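County water board, again

Quick one tonight, I have to be up early. But people keep asking me at the store what is going on with the Jarnach Water District so I'm just going to put it all here and then point them at it.

Short version. Kamran Farooqui's term on the district board ended in January. He is still sitting in the chair. Still voting. Legally he might be allowed to? The bylaws say a member serves "until a successor is seated" and the county council hasn't seated one. They have had a name in front of them for months. Nilmini Gamage, retired hydrologist, lives out past the Gotine turnoff, has come to more meetings than some of the members have. The council keeps moving her to the next agenda. Then the next one.

So I went to the last meeting. First time in a while. 7 pm, supposed to be, started at twenty past.

First hour was the Malik well permit. You remember that one. The quarry wants to pump more and the houses on the low side of the road are worried about their own wells, which, yes, I would be too. Rukhsana Cheema chaired. She was fair about it, I'll give her that, she let everyone finish. Poppy Lambert read out a letter from the low side families and it had 184 signatures. In a district with 1071 hookups that is a lot of people for a Tuesd for a weeknight issue nobody had even heard of last summer.

Then the vote. Three to two to approve. Farooqui was the third.

You see the problem. Take him out and it's two to two and the permit fails. Put Gamage in and who knows, she hasn't said, and I think she's right not to say. But it would at least be someone the appointment process picked for this term.

I want to be carefull here because I've known Kamran a long time and I don't think he's crooked. He did the pipe replacement on the north end when everyone else wanted to kick it down the road. He told me in the parking lot that he asked the council clerk what to do and was told to keep showing up. "If I stay home they don't have five," is how he put it. Fine. But he could sit out the close ones. I said so. He didn't love it.

Irfan Satti (council, our end of the county) says the delay is paperwork. A residency form. I asked which form. He said he'd get back to me. That was two weeks ago, Irfan, if you're reading.

What bugs me most is the money side. Jarnach is sitting on a rate increase vote next and there's 3317 dollars in the outreach line that was meant to pay for mailers telling people about it. No mailers. I checked my own box and asked up and down the street. Same story. So the rate thing is going to get decided by a board with a question mark in one seat and hardly anyone in the room.

Anyway I typed most of this standing up, between other things, as usual. 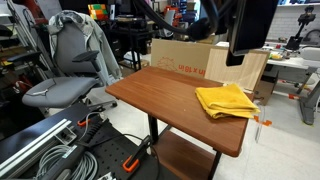
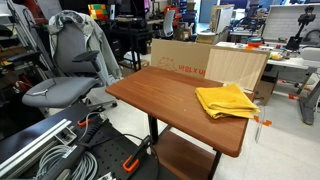 Brown table, yellow towel, cardboard behind.

Back to the board. Here's what I'm asking for. Call the council office and ask when the Gamage appointment is getting a vote. Just that. You don't have to be for her or against her. Ask for a date and write down what they tell you. If they mention a residency form ask which one, maybe you'll do better than I did.

And come to the next meeting if you can. It's in the Hodach annex, side door, the front one is locked after five. Public comment is at the start now, they moved it, so if you show up late you've missed your turn. Sign the sheet when you walk in or they won't call you.

Someone in the comments last time asked if the permit can be appealed. I think yes, thirty day window, but I need to read the rule again and I'm not going to guess. Poppy has a copy. Will update when I get it off her.

Ok. Bed.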